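Open Day at the Lernwood Workshop: What We Saw

A group of our members went to the open day at the Lernwood automation workshop in August. The visit ran longer than planned, partly due to parking and partly due to the number of questions people had in the simulation room. These notes are for those who signed up and couldn't make it.

Getting in

Visitors were taken through in two groups, the first at 10 a.m. and the second after lunch. Ours was the second. You sign in at the side door on the loading dock side, and bags stay in the lockers. The real arms are in a fenced bay at the back, and we had a short walk past them on the way to the room where most of the talking was done.

The simulation room

Clekbridge, who share the building, do most of their early work on screen. A task is set up in software first, and the arm runs through it there before anything is tried in the bay. Their current project is called Testa. It deals with picking and placing on a cluttered bench, and the staff told us it has 1,686 saved runs so far.

The setup they had loaded for us was a black arm on a light grey work surface with hand tools lying about: a hammer with an orange handle, a couple of red-handled tools, and a big block of upright pegs in rows. The bench sits out on rough, dark ground, with hard shadows across it — the lighting and the ground can both be swapped from a menu.

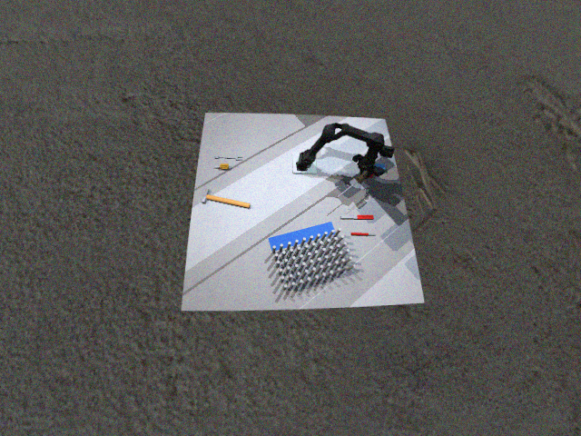
Questions from the group

Someone asked how long a run takes. The answer was 40 seconds for a simple pick, and up to 90 for a longer job. Several can be run at once overnight.

Someone else asked whether a task that works on screen will work in the bay. Often it does not on the first try. Friction and small errors in where a part sits are the usual trouble, and thin tools lying flat are harder to pick up than they look. The staff were open about this and spent a good while on it.

We also asked about noise and about guarding on the real arms. There is a handout on guarding, and we have spare copies in the club box.

Next visit

Brindon has offered us a place at its own demonstration day in October. It is a smaller site and can take one group only. If you want to go, put your name on the sheet by the door or reply to this newsletter. Closed shoes are required there, and there is no lunch on site.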